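Bromotus Boards > Film and Home Media > Scanning, Transfers, Restoration

Topic: 16mm short, vinegar smell, scan now or recan first?

reelrot
Bought a short called Lam at the Laltirham swap in May. 16mm color print, optical track, 442 feet on one plastic reel. It smells of vinegar with the lid off. Perfs look intact. Edge code is unreadable to me. I want a scan for my own shelf and possibly a disc for the director's family. 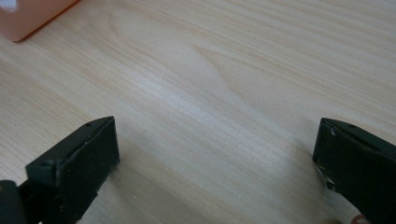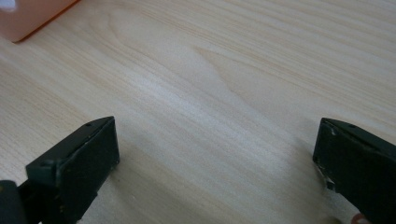 Budget is tight. The first lab quoted 900 for a 4K scan with the track captured separately, and said base shrinkage might add to that. I have not opened the print past the leader. If I do wind through it by hand it will be on the table with the pale wood and the arched grain, with the bright band of reflected light across the middle, and I suspect that reflection will hide base scratches. Is there any point inspecting at home, or does it go straight out?

splice_tape_4
Straight out. Every wind on a shrunken print is a risk. The lab will measure shrinkage before it goes near a gate, and if they don't, use another lab.

Zedau
Disagree with the above. You need a condition report of your own before shipping. Head, tail and every splice, written down with footage. Otherwise you have no argument when it comes back with a tear at 200 feet. Cotton gloves, slow wind, no tension.
Put a matte black cloth over that table. Pale wood with glare on it is a bad background for reading an edge. Side light from a low lamp, overhead off.

splice_tape_4
A condition report from someone who can't read edge code is worth very little. No offense to the OP.

reelrot
None taken. The code is three symbols next to the stock name and I can't match them to any chart I have.

haloid
Send me a sketch of the symbols. Some manufacturers repeated the same set on a fixed cycle, so you get a choice of years and have to decide from the stock. It also dates the raw stock, so the print could be later.

On the quote: 4K for a 16mm release print is more than the image holds. 2K with decent dynamic range is enough. Put the difference into the sound. Optical tracks on faded prints are usually captured at one fixed exposure and come out with sibilance all over the dialogue.

Zedau
Agree on sound, not on 2K. Oversampling helps with grain even if there is no more detail to get. Going back for a second scan in five years may not be possible with a vinegar print.

haloid
Then keep it cold and the five years is not a problem. Strips first. If the A-D strip reads under 1.5, freeze it and take your time.

reelrot
Strips ordered. What did people pay for 2K with track?

grayscale_973
A bit over half of your quote, last one I had done. Flat log file, no grade, ship your own drive. Ask whether wet gate is included, some list it and then bill per foot.

splice_tape_4
And vent the can while you wait. A sealed can traps the acid. Keep it away from your other prints.

reelrot
Moved it to the hall closet, lid ajar. Will post the strip reading.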